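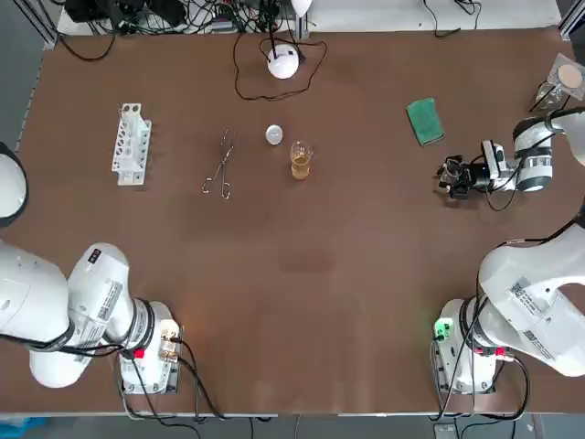
Refinishing a brown tabletop: how do I get rid of old smudges without wrecking the finish?

Posted in Home & Workshop, 7 May 2020

I picked up a big old work table from a school that was clearing out its science rooms and I am so happy with it! It's heavy as anything and the top has that matte reddish-brown look I love. My plan is to use it for sewing at one end and seed trays at the other. The trouble is the top has dark patches that won't shift. I've tried dish soap and warm water, then baking soda paste, then a plain pencil eraser (my aunt swears by it). The paste lifted a bit of something but left a dull spot the size of a coin. I'm pretty sure it's wood under there but I don't know what's on top of it, oil or varnish or what. Do I sand the whole thing or is there something gentler to try first? I have a hand sander and most of a can of Gundska hard oil left over from a bench.
Iver

Nisreen Hourani
Oh, lovely find, and please don't sand yet! Find out what the finish is first. Pick a spot on the underside of the edge where the finish wraps around, dab on a little denatured alcohol with a cotton swab and wait a minute. If it goes sticky you've got shellac, and if nothing happens it's more likely varnish or oil. Then try a drop of water somewhere else. On a varnished top it sits there in a bead, and on a tired oil finish it slowly soaks in.

If it's oil, you're in luck, as oil is the most forgiving finish there is. Wipe a small patch with mineral spirits on a white rag, windows open, and see what comes off. Years of old wax and hand grease will often come away brown and take half the marks with it. I did my own kitchen table this way and used up 12 rags, it was so satisfying. Lay the rags flat outside to dry afterward, don't ball them up in the trash, they can catch fire by themselves. Same goes for rags with your hard oil on them.

Marks that are really black and have gone into the wood may be iron stains. Oxalic acid (sold as wood bleach) works wonders on those, but only on bare wood, and with gloves and goggles. Rinse it well and give it a day or two before you oil.

The dull coin spot will probably vanish under a thin new coat. Let us know how it goes, I'd love to hear!

weerasinghe_k
just sand it. 80 then 120 then done

Skoderis
I'd go a little finer than that, 120 and then 180, always with the grain, and keep the sander moving or you'll get dips that show up the second the oil goes on. Check the end grain before you start though. If it's veneer you have hardly anything to play with and you can go through it in seconds, ask me how I know. Also, with old school furniture I'd test for lead before making any dust, the kits are cheap. And if it came from a chemistry room, don't ever use it for food, whatever you put on it.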